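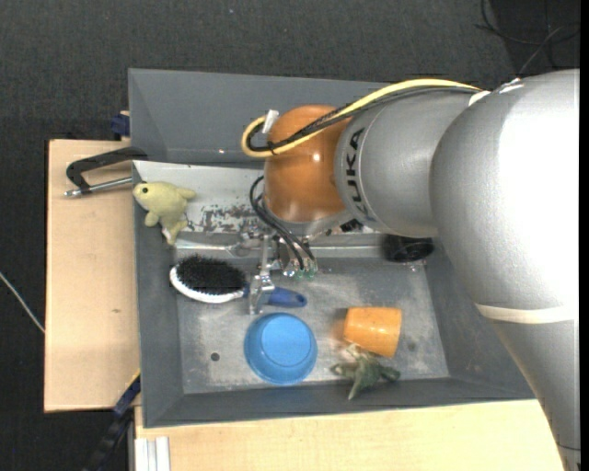 Household Objects Group, Department of Design Studies, Trurnell College

Research > Working Papers > Domestic Storage > Section 4

4. The mixed bin as a category

Figure 3. A mixed bin on a pale wooden work surface. Household items and toys share the gray container; a hairbrush is among them.

Every household in the Ornville survey owned at least one container whose contents its owners could not name as a group. We call this the mixed bin. Respondents called it other things, few of them suited to a journal. Of the 1404 storage containers logged, 949 had a stated purpose ("winter hats," "batteries"). Many of the rest had once had one and had drifted.

The bin in Figure 3 is typical in its mixture. A hairbrush has a perfectly good home in most houses, and its owners can tell you where that home is, often while looking for the hairbrush. Amano and Higuchi, in their earlier study of hallway clutter, put such objects down to interrupted tidying: the item is picked up, carried part of the way, and set in whatever is open. Our interviews support this. Toys complicate the picture — adults treated any bin with a toy in it as a children's bin, and from then on declined responsibility for the rest of its contents.

Gray, slope-sided bins raise a further question about shape. Katayama has argued that sloped sides invite tossing over placing. We asked 40 households to keep a tidying diary through August to test the idea. The diaries were candid about tossing and vague about August. Only 2 households recorded emptying a mixed bin completely, and one of those was moving out.

We turn next to the labeled box, where intentions are at least written down.

Contact: Kimie Hosoda, Household Objects Group, Trurnell College | Back to top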